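4.2 What went wrong with the grip

I had hoped this section would be short. Our two jobs, handling padded mailers and plugging network cables into a switch, share the same arm and pretty much the same controller, and I'd assumed (wrongly!) that they would fail in the same way. They didn't. We logged 276 faults over 2000 attempts, and the mailers gave us most of them. A paper mailer gives way when you press on it, so the force reading climbs slowly and the controller takes that for a firm hold long before it has one. 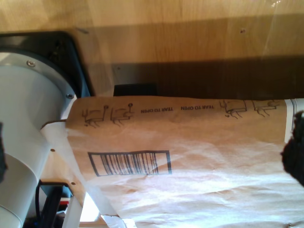 Sepehr Mousavi spotted this in the logs one Wednesday, after I'd spent days blaming the wrist calibration. Our Gisix controller was averaging the force over too long a window, and by the time it noticed a slip the mailer was already on its way down. We shortened the window and ran the mailers again -- better, though creased ones still fooled it now and then.

The cable faults were fewer but they worried me a lot more. If the plug goes in slightly crooked it jams against the edge of the port, and the old code simply kept pushing.

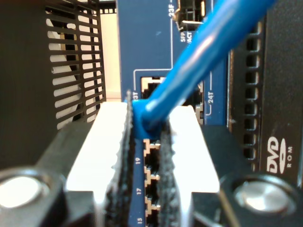 Catríona Ó Dubhghaill, who looks after safety for us at Brullau, asked for a hard limit on the pushing force and a proper stop when it's reached, with no automatic retry. I grumbled about it at the time (it makes the runs so much slower!) but she was right, and the limit has stayed in. We also found that a stop from one job didn't carry over when the arm switched to the other, so a jammed plug could be followed quite happily by a mailer pick. That bug was mine. Every stop now has to be cleared by hand before either job can start.

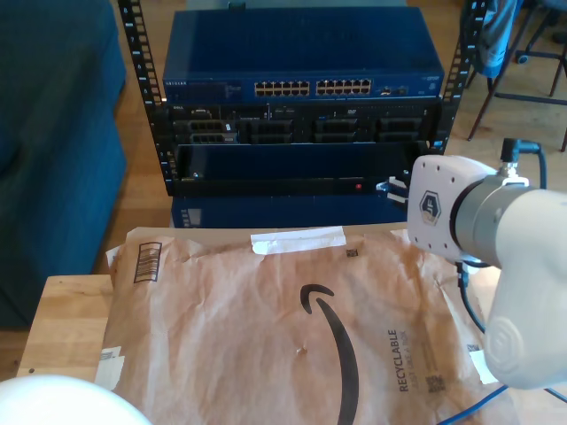 Figure 3. Padded mailer on the table, with the arm at right and the equipment rack behind.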